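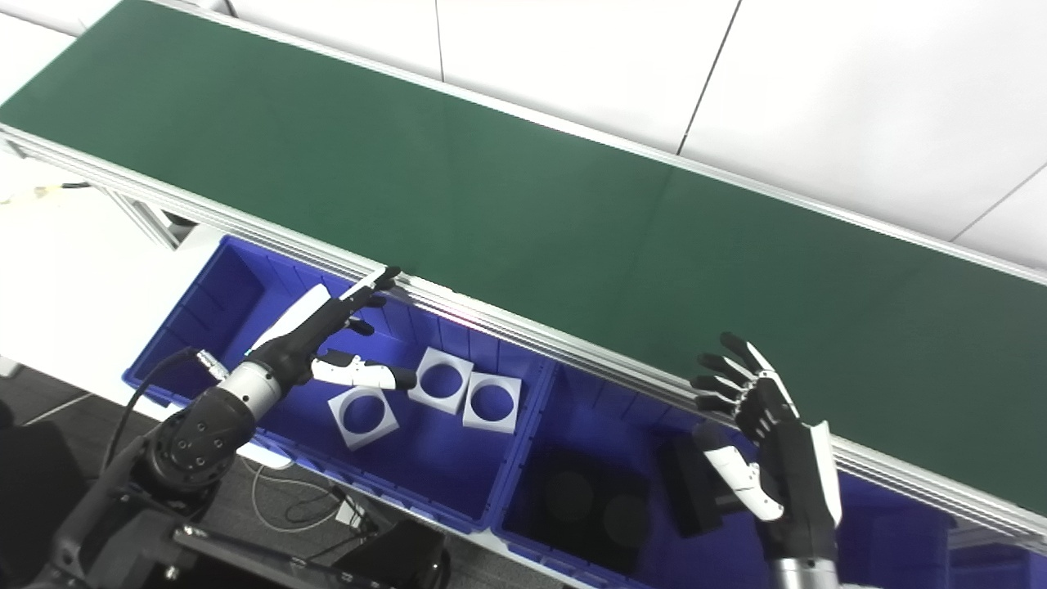

How high should the tubs sit beside a packing conveyor?

Set them with the rim a little below the side rail, so a part can be lifted over the edge and put on the belt in one short movement.

## Setting up tubs along a short belt

These notes cover a single-person station with one flat belt and two open plastic tubs on the near side. We use this layout for foam inserts at the Wimmont shed, and it suits most light parts that fit in one hand. Allow 21 minutes the first time.

### What you need

- A flat belt conveyor with a side rail
- Two shallow tubs of the same size and colour
- A bench or stand for the tubs
- Non-slip matting, cut to the tub bases
- A tape measure, a marker and masking tape
- A damp cloth

### Steps

1. Switch the belt off at the wall and wait until it stops. Wipe the surface and the rail. Don't use solvent on the belt.
2. Stand where you will be working and reach across to the centre of the belt without leaning. Mark that spot on the rail with tape.
3. Lay the matting on the bench and place the first tub in front of the tape mark. Put the second one end to end with it, along the same line as the rail.
4. Measure from the tub rim to the top of the rail. We work at 139 mm. If you are short, lower the bench before you try moving the tubs closer.
5. Check that no cable runs between the tubs and the conveyor leg. Tie back anything loose.
6. Load the first tub with the parts you handle most. Keep to a single layer. Square blocks with a centre hole are easier to pick up by the hole and one edge than by two outside faces.
7. Use the second tub for the slower items. Tall pieces go at one end where they won't get knocked over.
8. Switch the belt on at its lowest speed and send through 10 parts. Stop and adjust if you have to twist at the waist or if parts catch on the rail.

### Refilling

Refill when the bottom of the tub is mostly showing. Stop the belt first. Tipping a full carton in from above is quicker, but it leaves blocks on their edges and you lose the time again straightening them. Our Jurine cartons hold 176 blocks, so we decant by hand and leave the carton under the bench.

### Common problems

**Tubs creep along the bench.** The matting is dusty. Rinse it and let it dry.

**Parts drift to the far side of the belt.** Check the belt tracking, then check that the conveyor is level across its width.

**Foam sheds crumbs on the belt.** Shake out the tubs at the end of each shift and wipe the belt with the cloth, with the power off.

Last updated Oct 19, 2022. The rim height was changed in May after we swapped the old bench for a lower one.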